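Desville Workshop, Materials and Storage Section
Notebook entry, June, 9:40 a.m.
Entered by: E. Guerreiro

Subject: Synthetic wicker trays, continued from the previous entry

The section received the second lot of trays from Flasto this morning. The delivery note lists 25 pieces under a single stock number, all in dark brown, and the lot was accepted subject to the checks recorded below. The invoice remains with the front office. The total charged was 2,255, of which 1,531 relates to the trays and the remainder to shelf brackets ordered under the same account. Colleagues who draw on the Lumanlan budget should note that the brackets are not to be charged to it.

The purpose of the trays has not changed. They are to replace the cardboard lids now used for small parts at the sorting benches. The lids sag when they are carried by one corner, and they cannot be wiped clean. The previous entry set out three candidates: a molded plastic tray, a fabric bin with a wire hoop, and the present wicker tray. The plastic tray was set aside on grounds of noise, as small items rattled in it whenever the bench was bumped. The fabric bin did not keep its shape when empty. The wicker tray was left as the preferred option, pending a closer look at the weave and the rim.

Rim. The rim is a twisted cord that runs continuously around the top edge. I passed a cotton cloth around the full length of it on each tray inspected and found one place where the cloth caught. The cause was a short strand end near a corner. It was trimmed flush with side cutters and did not catch again. Trays with a raised strand end should be trimmed in the same way before they go out to the benches. Please do not pull at a loose end, as the twist begins to open.

Weave. The sides are open enough to let light through. This is an advantage at the bench, where the contents can be judged from a low angle, but it limits what may be stored. Washers of the smallest size passed through the side when a tray was tilted sharply. Anything smaller than a shirt button should therefore stay in the lidded jars. The floor appears denser than the sides and did not let any of the same washers through.

Color. The original request was for a light shade, and the supplier offered dark brown only. On reflection the section has no objection. Brightly colored parts and blocks are easy to find against the brown, and the trays themselves are easy to find on the white tabletops. Dark parts are another matter. Black rubber feet were hard to pick out at the bottom of a tray under the ceiling lights, and a sheet of pale card cut to fit the floor is recommended wherever such items are kept. 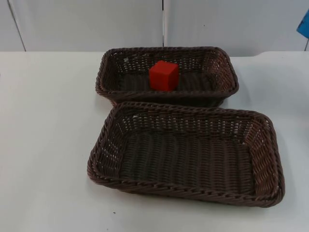 Placement. I tried the trays in two arrangements on the table, first side by side with the short ends touching, and then one behind the other with the long sides parallel to the front edge. The second arrangement is preferred. A person seated at the table can reach both trays without leaning, and the near tray serves for sorted items while the far tray holds what has yet to be sorted. The side-by-side arrangement required a turn of the shoulders each time, and after an hour this became tiresome.

Sliding. The trays are light, and an empty one moves when it is brushed by a sleeve. A thin strip of shelf liner under each long side corrected the fault. There is an opened roll of liner in the drawer beneath the Nistell cabinet — please return it to that drawer and not to the paint shelf, where the previous roll was spoiled.

Cleaning. Dust collects between the strands and is not removed by a flat cloth. A soft paintbrush, 2 inches wide, cleared it well. One tray was also rinsed under the tap and left on the rack. It still held water in the rim at lunchtime, though the sides had dried. Trays should be brushed as a matter of routine and rinsed only when something sticky has been spilled. The hot air gun is not to be used for drying them. The supplier gives no temperature limit for the material, and I have asked for one in writing.

Stacking. The sides slope outward slightly, and I had expected the trays to nest to a useful depth. They do so only in part. When pressed together, the upper tray grips the lower one, and two hands are needed to separate them. Stacks of five were stable on the shelf. A stack of eight leaned toward the window and was taken down. Five is to be treated as the limit until the new brackets are installed and the shelf has been leveled.

Labels. Adhesive labels do not hold on the weave. Tie-on tags hold well, but those attached to the long side hang down onto the table and get in the way of the hand. Tags should be tied at the right-hand short end, just under the rim, with the knot on the outside. The tag is to show the bench number and the class of part only. Quantities are kept in the stock book.

Outstanding items

Reply awaited from Flasto on the temperature limit and on whether a shallower tray is available in the same finish.

Card liners to be cut for the rubber feet and the black clips. The template is pinned inside the cabinet door.

Remaining trays in the lot to be checked for strand ends. Those already checked carry a pencil mark on the tag.

Old cardboard lids to be kept until the benches have changed over, then flattened for recycling.

Entry closed 4:15 p.m. The stacking test will be repeated when the brackets are up.

E.G.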